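Why Does Our Porch Have Holes Under It?

I have a porch at the back of my house in Berkcombe, and for years I thought it just sat on the ground like a big wooden rug. Nope! It stands on legs, and those legs go down a lot deeper than you'd think.

So let's crawl underneath (not for real, there are spiders).

The legs are called posts. If you stood a post right on the dirt, it would slowly sink, the same way your heels sink in when you stand on wet sand at the beach. A porch is heavy, and then people come along and put chairs on it, and a grill, and a dog. So builders dig a hole for every post and fill it with concrete. That lump of concrete is called a footing. Think of it as a big flat shoe!

Now the sneaky part. In cold places the water in the soil freezes every winter, and water gets bigger when it turns to ice. The ground puffs up a little and pushes on anything sitting in it. It can lift one corner of a porch and leave the other corners where they were, and then your marbles all roll to one side. I've seen it happen to a porch on Tully Lane, and the back door wouldn't open until spring.

To stop that, the hole has to go down past the part that freezes. How deep is that? It depends on where you live. My porch has 4 footings, and each hole was almost 50 inches deep, so a kindergartner could have stood in one and just about vanished. (Please don't try it. Holes are for posts.)

My porch got its holes one October, before the ground went hard, and I carried 2 buckets of dirt at a time until my arms felt like noodles. Where did all that dirt go? Into the flower bed, mostly, and a fair bit into my shoes.

Want to try it at home? Fill a plastic cup halfway with water, mark the water line with a marker, and leave it in the freezer overnight. In the morning, look at where the top of the ice is and where your line is. Then ask a grown-up how deep the ground freezes in your town.
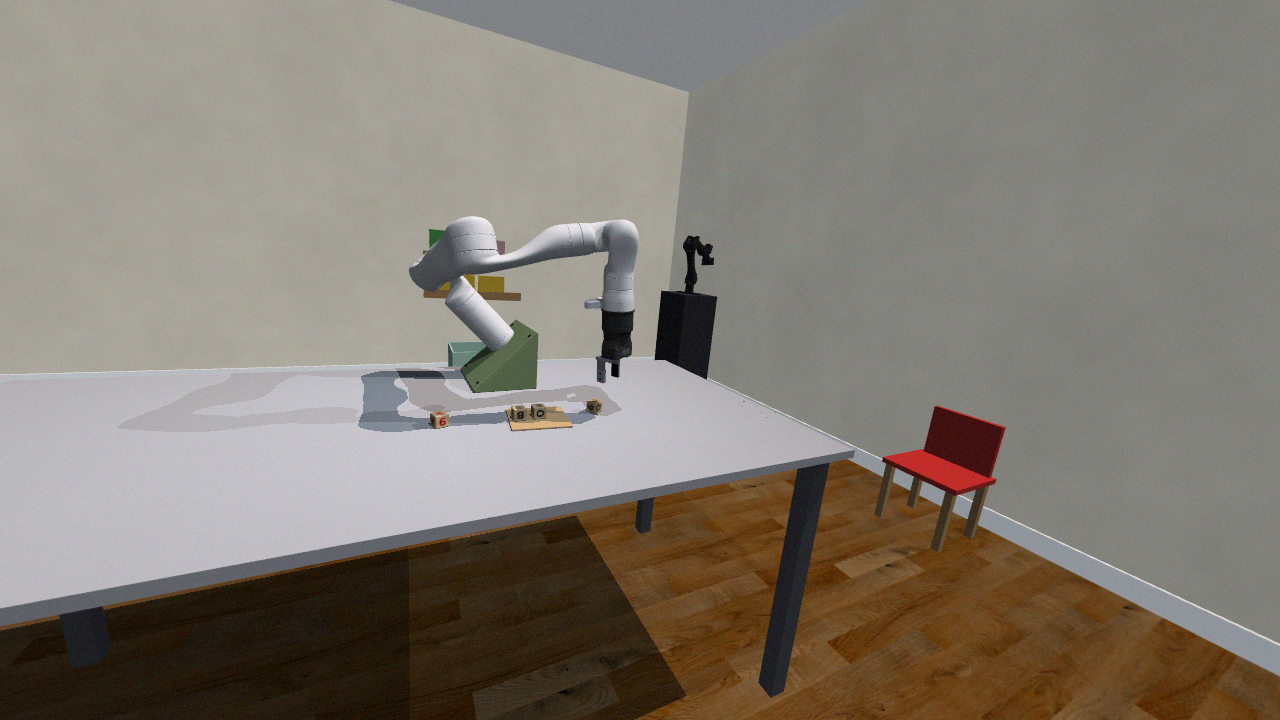
A table with a pale top on a wooden floor. Computer picture.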